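November 21, 2020

Sourdough notebook, batch 18. Picking this back up after way too long (last proper entry was in March, and half of that is a grocery list).

Where I left off: the rye starter, the one Tsutomu Hayashi gave me a jar of, was doubling but very slowly, and the loaves kept coming out with that tight line of raw-looking dough along the bottom. I blamed the oven for two months. Then Tomoyo Nakajima asked what temperature my dough was when I mixed it and I had no answer at all, so I bought a probe thermometer and now I write the number down every single time. Cold dough, as you've guessed. I was mixing with water straight from the tap and then wondering why bulk took until midnight.

So the rule for this run is to warm the water first, mix, take the dough temperature, write it down before doing anything else. I keep forgetting the last part! Pencil is now tied to the shelf.

Recipe for 18, two loaves:
700 g bread flour (the Timham, new bag)
100 g whole rye
starter, fed the night before and used when it's domed and not yet sagging
water, see below
salt, usual spoon, leveled

I'm being cagey on the water because I messed it up. I'd planned one amount, poured, looked at the scale and it had switched itself to ounces — again — so I did the conversion on the back of an envelope and I don't trust it. The dough felt wetter than 17 but nothing wild. Calling it "a bit over." If anyone else is using that scale, hold the unit button until it beeps twice, and check before you pour.

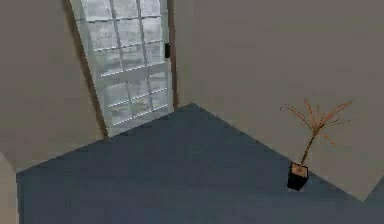
Proofing spots are my big topic this time. I've moved the tub all over the place for the last few batches and the differences are bigger than anything I've gotten from changing flour. On the fridge is too warm in the evening when the compressor runs a lot. The closet by the boiler is lovely, but I forget the dough exists in there (batch 15, rest in peace). I also want to try a floor spot and compare it with counter height, same dough split in two tubs. The foot of the right-hand wall, next to the little potted plant, would do fine for the low tub, with the second thermometer down there beside it. If the gap between the two is only a degree I'll drop the whole thing and stop fussing.

Bulk on 18: folded four times in the first two hours, then left alone. By the third fold it had gone smooth and was holding a corner when I lifted it. I usually get impatient around here and shape early, so I made myself wait until it jiggled when I bumped the tub. Small bubbles along the sides, a couple of big ones on top. Smelled like yogurt, in a good way.

Shaping went better than it has any right to. I've been flouring the surface too much all year, I'm sure of it now. With too much flour the dough just skates around and never tightens. This time I used barely a dusting and wet the scraper instead, and the first loaf pulled into a ball in three passes. The second one stuck a little and tore on one side, so I turned the tear to the bottom and pretended it hadn't happened (it's marked B in the log).

Both into the fridge overnight. A in the proper basket, B in a colander with a dish towel, as the other basket is still at Fumiko's.

Bake: A first, in the Ishida pot, lid on, then lid off when it looked ready. I meant to time the lid-off part and I didn't. The ear came up nicely, great color, and the bottom was a touch dark. B went in straight after in the same pot, and I think the pot was hotter by then because B's bottom was properly scorched. Baking sheet on the rack below next time to take some of the heat.

A weighed 705 g when it had cooled, B I'd already cut into. Sorry. It was right there.

Crumb on A: open toward the top, still slightly tight at the bottom, but no raw line! First time since I started keeping this notebook. B was more even all the way through, which bugs me a little, since it's the one that tore and sat in a colander. 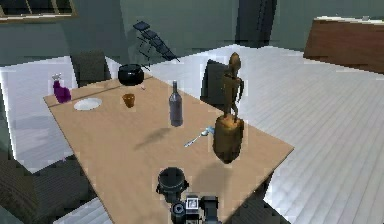 Setsuko Noguchi read through all of this and thinks the scorching has nothing to do with the pot being hotter. She says B had more semolina stuck to its base from the towel, the loose stuff burned first, and I should brush the bottom off before loading and change nothing else. Her other point was that I've now altered the water, the flour bag and the amount of bench flour all in one batch, and that I can't claim any of them fixed the raw line. Fair. Annoying, but fair.

So batch 19 is the same as 18, same Timham bag, scale checked, bottoms brushed, no baking sheet. I'll do the baking sheet in 20 if it still burns.

Other stuff so I don't lose it:

Rye is getting low. Chiyo Uchida is driving out to Tustport and can bring back a sack from the mill if I tell her how much. Ask whether they do a coarser grind too.

The Zolar lame blades go dull after four or five loaves. Flip them to the other corner before tossing.

Starter discard crackers: less salt than last time, roll thinner, prick all over. The ones with caraway went first.

Get the basket back from Fumiko Mizuno. She's had it since the pumpkin loaf.

Feed the starter tonight, jar is at the line now.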